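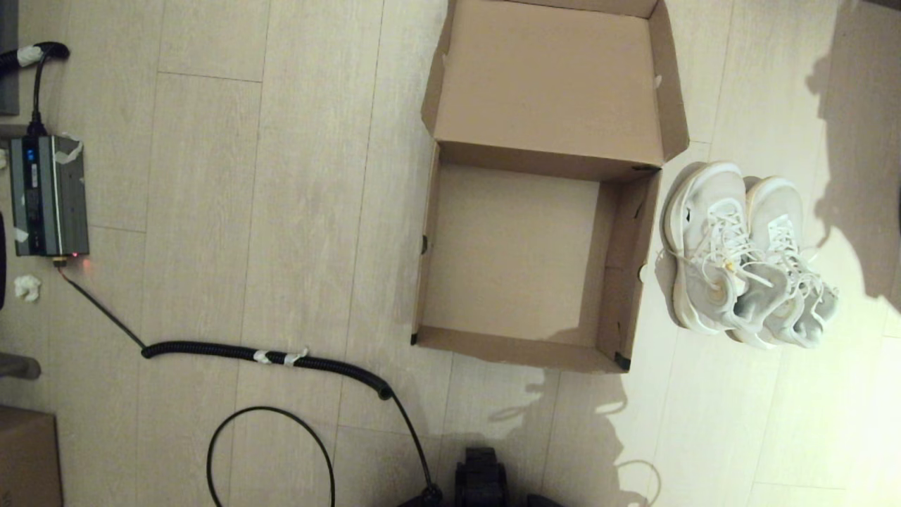 *Flestham Robotics Club, Learning Group (back room, mind the step)*

Feb 27, 2018

The job is to put a pair of trainers in a shoebox. I have now done it 202 times and I am no longer sure what a shoe is.

Our arm learns by copying, so somebody has to give it something to copy. You drive the gripper through the whole business, the computer writes down every move you made, and then you take the shoes out again and start over. Signe Kárason worked out that we want 2000 examples before training is worth the electricity. I said that sounded like a lot of shoes. She said it was the same two shoes.

Each go starts with the box open and empty, flap standing up at the back, and the pair on the floor to the right of it. The laces stay undone. Ketill Briem wanted them tucked in, to be kind to the thing, and there was a fairly long discussion in which I learned how strongly people feel about laces. They stayed out. If it only ever meets tidy shoes it will be useless in my house.

The rule I keep breaking is the one about moving things. You're meant to set the shoes down a bit differently each time, one further forward, one lapping over the other, toes this way or that. By my second hour I was putting them back in exactly the same spot like a hotel porter. Tươi Đoàn looked through my first batch and threw out 39 of them for being, in her words, the same example wearing a hat. She was right and I sulked through a cup of tea.

Then there's the driving. I'm slow on the first shoe and far too bold on the second, and I have a habit of stopping above the box to think. The arm will learn that too, apparently. Grímur Nørgaard's earlier set had a little wiggle before every grab, and by September the old model was wiggling all on its own, with great confidence, over nothing at all.

Failed goes get kept, but in their own folder. Mine is called "nearly". Brynhildur Hviid's is called "no".

A good hour gets me around 30 goes if the power supply behaves and I don't get my foot in the cables. The floor is mostly cables at this point. I've bound what I could with white tape and stuck some on the supply as well, and I am still the weak point in the system.

Next week we swap in another box, with the flap on a different side, and I have to do 4 test runs before Signe will let me count any of them. If anyone in the club has shoes they don't mind seeing dropped, size doesn't matter. Dark ones would be best, we've got white. Leave them on the shelf by the door with your name in them, and please, no boots yet.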